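Fondari Young Wardens: Questions We Get Asked

Who can join?
Anyone aged 13 to 18 who can get to the Prurirura reserve on a Thursday by half past four. No experience needed. Enthusiasm is welcome but we've had good results from the mildly bored.

What do the wardens do all term?
Mostly pond surveys, path repairs and pulling up Himalayan balsam, which grows back out of spite. Last year's group logged 1,542 sightings in the reserve records. A fair few were the same heron.

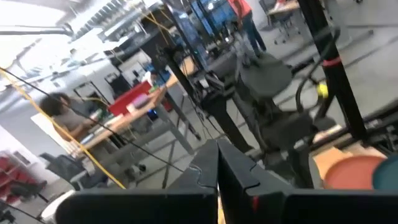
Do you run in the rain?
Yes. Newts don't mind it and we've stopped asking the teenagers. We call off for high winds and lightning, and parents get a text by 2 pm.

What should they bring?
Wellies, a waterproof, a full water bottle and clothes you have already given up on. Gloves and nets are provided. Phones are allowed for the Trellus recording app, and we can usually tell when it's something else.

Is there food?
Soup and bread in the Gál Room afterwards, on proper plates and bowls. Tell us about allergies on the form, please, not at the ladle. Everyone takes a turn at the washing-up, including those who suddenly remember a bus.
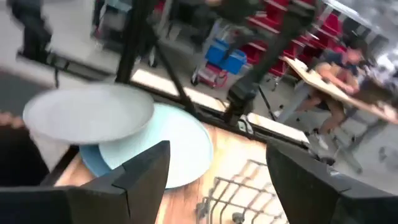

Plates beside the dish rack.

How much does it cost?
£40 a term, soup included. There are 2 free places each term and you needn't write us an essay to get one. Just tick the box.

Does it count towards a volunteering award?
Usually. Bring the form early in the term and we'll sign for the sessions attended. We can't sign for sessions intended.

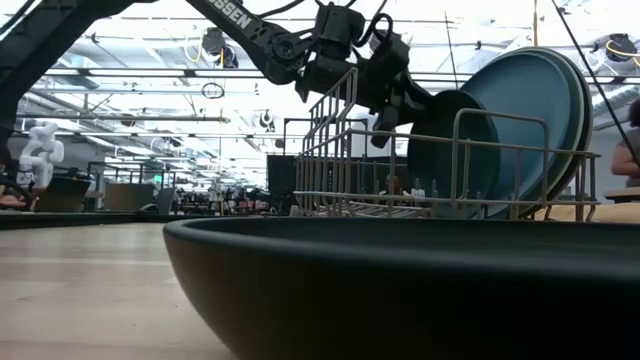
Can parents stay and help?
On the first session, by all means. After that your warden may have views.

How do we get there?
The 531 bus stops by the main gate. If you're driving, use the lower car park and leave the farm entrance clear, as the tractor has right of way and knows it.

My child is afraid of spiders. Is that a problem?
Not for the spiders. Tell us beforehand and we'll start them on the pond.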